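Sorting Table Notes: data card and README

Version 6

What this is

A set of written records and pictures about one dull household job: taking a mixed pile of things off a table and deciding which container each of them belongs in. Cloth, bottles, a first aid kit, bins and baskets. The project is called Swanson, after the room it started in. The records are kept in two parts, Killel (the large containers and what goes into them) and Nullelico (small goods, mostly bathroom and medicine cabinet stuff).

I inherited the set and have been cleaning it up. I was not convinced by the idea when I got it, and I am only partly convinced now. Read the limits section before you use any of it to make a point about how people tidy.

What's in it

854 records. Each record is one item on one table, with these fields:

item: a plain name, such as "bottle" or "cloth"
start: where the item was when the record was opened
container: what it was in or next to when the record was closed
container_kind: bin, basket, box, case, none
soft: yes or no
see_through: yes, no, partly
note: free text, often empty

Records are in a single tab-separated file, with one header row. Pictures are in their own folder and are not tied to individual records. An earlier version claimed they were, through a column called view. I checked 20 of those links by hand, and 10 were wrong, so the column is gone. If you have an old copy that still has it, please don't trust it.

Names for things

Half of the trouble with this set comes from the names. The first person to write records called anything with holes in it a basket and anything with solid walls a bin. The second went by size. Somebody else seems to have gone by mood. The big white container turns up under both names, sometimes in neighboring rows, and I have left it that way in the item field. In container_kind I have made it a bin throughout, knowing full well that plenty of people would call it a laundry basket and be right.

The rules I used for the rest:

A basket is small enough to lift with one hand when full. This is a guess made at a desk, and it's a bad rule for anybody with large hands.

A case has a lid that belongs to it. The first aid kit is therefore a case. It is also an item, so it can appear in either column. Yes, this is awkward.

A box is anything with a lid that doesn't meet the rule for a case. There are very few of these and I would not build anything on them.

Cloth is cloth. Older rows said shirt, towel, throw, and rag, sometimes for the same piece. Once a thing is bunched up, I don't believe anyone can tell from a glance, so all four words were folded into one. The original wording is kept in note where there was any.

The table

A good deal of the set comes from a wooden table with containers standing right on top of it. Containers on the tabletop eat the space you need for sorting, and I have never understood why tidying guides show it done that way. You end up reaching over one thing to get to another. The low view makes the crowding plain, and the high one at least shows what ended up next to what. 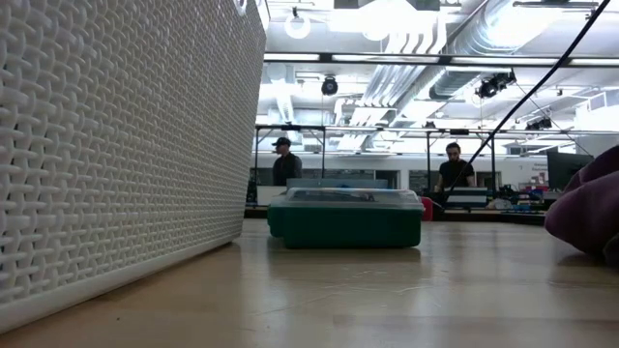
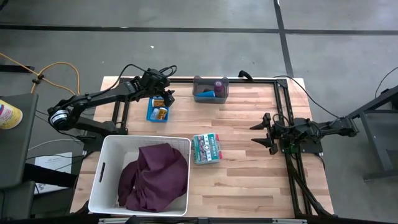

Table views, Swanson. First picture: low view, with the white basket at left and the green case near the center. Second picture: from higher up, with purple cloth in the white bin and bottles in the blue basket.

What the records can tell you

Soft things get put in the big container. That is the strongest pattern in the file, and I doubt it will surprise anyone who has done laundry. Cloth takes up a lot of floor in a bin and leaves odd gaps at the sides, and whether those gaps should count as free space is a question the file ducks. There is no field for how full a container is. There was one, filled in with words like "nearly" and "fine," and I dropped it.

Bottles get put together. The rows don't say why. It could be that bottles belong together, or it could be that a small basket was the nearest thing with walls. I have seen this pattern described as "sorting by type" and I think that claims too much. A bottle lying on its side across a basket has been put away in the sense that it is no longer on the table. Whether it has been sorted depends on who is looking for it later.

The first aid kit is the item I would look at most closely. It has its own lid and it arrives already organized, so putting it inside another container gains you little and may cost you time when you need a bandage. Some rows leave it out on the table with container set to none. An earlier README treated those rows as unfinished. I have put them back as ordinary rows. Leaving a kit where you can grab it is a perfectly good decision, and a set about tidying ought to have room for it.

See-through containers are marked "partly" more often than "yes." Smoky plastic and clear plastic were lumped together in the first two versions. A clear lid shows you there's something inside. It doesn't always show you what, and a dark bin with tinted walls shows you less again. If your work depends on this field, go through it yourself.

What the records can't tell you

They can't tell you how long anything took. There are no times in the file.

They can't tell you whether the job was well done. I removed a field called success, which had been filled in by the same people who did the tidying. You can imagine how that went.

They can't tell you what a home looks like. The items are few and they repeat. Nobody's real shelf is this tame: there are no chargers, no expired cough syrup with a sticky cap, no mystery keys.

They can't tell you what was in the bottles. Labels were not copied into the records, and I'd ask you not to guess from color.

Changes in this version

Column view removed (see above).
Column success removed.
Fullness words removed.
Kit rows with container none restored.
"Tub" and "tote" merged into bin.
Spelling of Nullelico fixed in the header, where it had been wrong since the start.

Known problems still open

The start field uses "left" and "right" without saying whose left. Two people facing each other across a table will disagree, and they did. I have no way to repair this from the file alone.

Some notes mention a lid for the white container. I have found no other trace of it.

"Blue" and "green" are not reliable for anything in between. The kit in particular has been called green, teal, and blue by people who all had decent eyesight. Color words were left as written.

Use and credit

You may use the set for teaching, for storage layout work, or for testing a labeling scheme. Credit it as Swanson, version 6, kept by Ultis. If you publish a result, say which part you used, Killel or Nullelico, because the naming habits differ between them and your readers will need to know.

Corrections are welcome if they name the row. "The basket ones look off" was the full text of the last one I received.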